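So the left arm quit on me again. I'd been so proud of the laundry setup all through June! Then one afternoon at 3:45 it grabbed a shirt hem, closed down hard and just... stayed there. No error, no beep, nothing in the log except the same line 1325 times.

I called Jalen Holloway, who got me into this hobby (thanks, Jalen), and he said to check the torque limit before touching the wiring. Well, the last update had put it back to the default of 3000, and I had mine set way lower. The gripper thought it was still closing, so it kept pushing. The motor was hot enough that I yanked my finger back, and I'd been about to stick my whole hand in there to free the shirt. Dumb!

New house rule: power off at the strip, wait 5 minutes, then reach in. Mei Thibodeaux wants me to add a real stop button too, and she's right, I keep putting it off. I'm going to order one tonight and wire it up before I run another load.
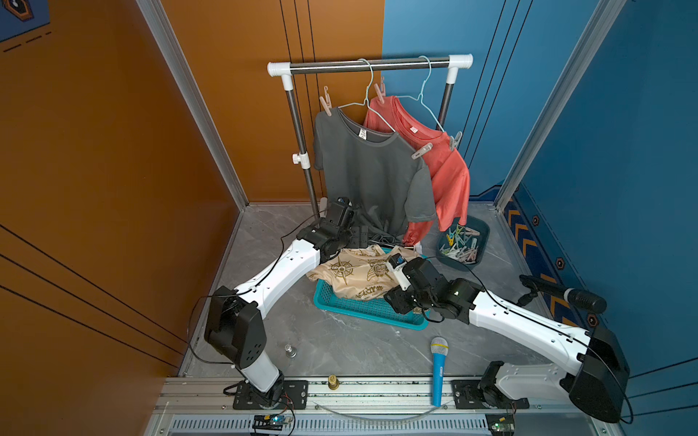
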